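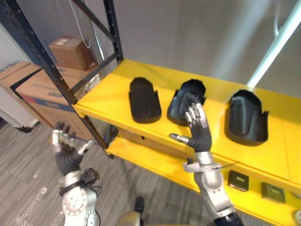 Do near-miss episodes belong in the training set?

Posted by skurkgate_nights in Data Collection & Teleoperation

We're collecting demonstrations for a shelf-picking policy. Black moulded shells, yellow shelf, two-handed humanoid, head camera. The operator drives it by teleop and the task is to take a named part off the upper shelf and set it down in a tote. So far we have 553 episodes, of which I would call 153 ugly. By ugly I mean the fingers land on the rim of a shell, the shell tips, the operator mutters something, backs off and has another go. Most of these end with the part in the tote. They just take the scenic route.

My supervisor wants them gone. His view is that if you show a learner somebody fumbling, you get a learner that fumbles, and he has teenagers so I suppose he'd know. I'm less sure. The clean episodes all look alike, because by the second week our operators had found one approach they liked and stuck to it like a favourite parking spot.

Two other things that may matter. We log wrist and finger positions along with the head camera, and everything is labelled in Lumivau, where the only outcomes on offer are "success" and "fail". Also, the parts always go back on the shelf in the same order, because that's how the reset sheet was written. I wrote the reset sheet.

Keep, cut, or something in between?

3 replies

Duggan
Keep most of them, but don't keep them whole.

What you want out of an ugly episode is the recovery. The shell has tipped, the hand is somewhere it shouldn't be, and a person sorts it out. Your policy is going to find itself in that spot sooner or later, and if all it has ever seen is the favourite parking spot, it will carry on closing its fingers with great confidence on nothing much.

What you don't want is to teach the bump itself. So mark the moment the operator starts correcting and train on the actions from there. Leave the earlier frames in as history if your model takes history, and mask them out of the loss. It's dull work. I did it for 466 episodes last November and my wrist has views on the matter.

Some I'd cut outright:
Anything where the operator stopped for more than a few seconds to think. The learner can't see thinking, it only sees a hand hovering, and it will learn to hover beautifully.
Anything where a person reached in to help.
Anything where the finger logs and the video have drifted apart. Check this before you blame the operator.

As for Lumivau, there's a free-text notes field on each episode. We put "recovered" in it, spelled the same way every time, and filter on export. The first month we had four spellings.

Your fixed order worries me more than the fumbling. If the big shell is always at the right-hand end, you may be training a policy that goes to the right-hand end. Shuffle the parts at reset, turn some around, and lay a few hollow side up. Then hold back some arrangements you never train on and see how it does with those.

fladent_refugee
just get more data. we had 2,321 episodes and the bad ones washed out on their own. also switch off Fladent if you're on it, the export drops frames

skurkgate_nights
Not on Fladent, but thank you for the warning, and for the suggestion that I collect another couple of thousand. I'll let the operators know over lunch, from a safe distance.

Duggan, I tried the shuffle on this afternoon's policy before touching any of the labels. Swapped the big shell with the small one and asked for the small one. It went straight to the old spot and took hold of the big one, very smoothly, best grasp of the day. The reset sheet has been rewritten. I'm now working through the 153 marking corrections, and my supervisor has agreed to look at both versions side by side once they're trained.

moulded_opinion
Bit of a side point, but look at who recorded the ugly ones before you start. On our bench nearly all of them came from one operator on one shift, and the cause was a finger calibration that hadn't been redone after the hand was serviced. Those we binned, since the logged positions were wrong all the way through, recoveries included. If yours are spread evenly across people and days, do what Duggan says.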